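Baby quilts from novelty prints – do you prewash or not?

Forum: Quilting and Home Sewing > Fabric Talk

manalo_stitches
Started this thread in October
Posts: 19

Hi all! I've finally caught the quilting bug and I'm making a crib quilt for my sister's first baby. I fell in love with a flannel print covered in little foxes and bought way too much of it, plus four solids to go with it (mustard, cream, rust and a dark green I can't stop petting). My question is the old one, I know. Do I prewash everything, or just sew it up and wash the finished quilt? My grandmother washed every scrap that came into the house. My local shop says don't bother. Help!

ElisSkyrme
Posts: 620

Welcome! Wash it. Wash all of it. Flannel shrinks more than regular quilting cotton, and it doesn't shrink evenly, so if you mix flannel with plain solids you'll get puckers where you don't want them. I do mine warm, then a hot dryer, then press while it's still a tiny bit damp. And zigzag the cut edges first or you'll be pulling a bird's nest of threads out of the drum.

pleltoneo
Posts: 204

Going to disagree with Elis here (we do this every year, new people, don't be alarmed). I love the crinkle! An unwashed quilt that goes through the laundry for the first time comes out looking like it's been in the family for decades. Unwashed fabric is also so much nicer to cut – it still has the sizing in it and it lies flat under the ruler. I've made 20 baby quilts this way and they're all still getting dragged around by somebody.

ElisSkyrme

Crinkle is fine when it's all the same fabric. She's mixing flannel and cotton. And that rust is going to bleed on the cream, mark my words.

pleltoneo

Color catchers! Throw in a couple on the first wash. But okay, I'll give you the rust. I'd test that one in a bowl of warm water before it gets anywhere near cream.

Gerardo Abella
Posts: 88

Middle ground from me: wash the flannel and anything red or dark, leave the rest alone. Then starch the flannel before you cut, because it stretches on the bias like pizza dough. Use a walking foot if you've got one and go up to a 1/2 inch seam, the usual 1/4 frays too easily in flannel.

Also, don't overlook bears! I have a soft spot for cartoon bear prints on white. They're cheerful without being pastel, and charcoal goes with them beautifully. I keep thinking a dark gray backing with a black binding would look so sharp.

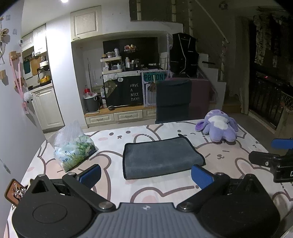

Things I'd do before the first cut

Test the darks in a bowl, like pleltoneo said. Check which way your print runs, foxes standing on their heads will bug you forever. Square up the flannel after washing, it comes out of the dryer shaped like a kite. Change your needle. Then cut the big pieces first and the binding strips last.

manalo_stitches

Gerardo, I hadn't even thought about the direction of the foxes!! Half of them face left and they're all right side up, so yes, that matters. Dark gray and black for a baby though? My mom would faint, but I kind of love it.

mairead_macm
Posts: 341

Dark binding is wonderful on a baby quilt! It's the part that gets chewed and dragged, and it hides everything. My one warning is lint. Charcoal flannel picks up every speck of white fluff in the house, so if you have a light-colored cat, think hard.

I'm on team prewash for flannel, by the way, and team don't care for the rest. What batting are you using? That changes things too. Cotton batting shrinks, polyester mostly doesn't.

manalo_stitches

Cotton, I think? It came in a bag from my aunt and the label is gone. No cat, one very hairy beagle.

ElisSkyrme

Wash a square of the batting in a mesh bag and measure it before and after. Gently, by hand, if it's mystery batting. Some of it falls apart.

pleltoneo

See, that I agree with completely. Screenshot this.

manalo_stitches

Update! Did the bowl test at 6 this morning before work. The green is fine, the mustard is fine, and the rust turned the water the color of tea. Elis, you win that one. It's soaking again now and the flannel is in the dryer. I'll post the layout once I get the foxes all pointing the same way.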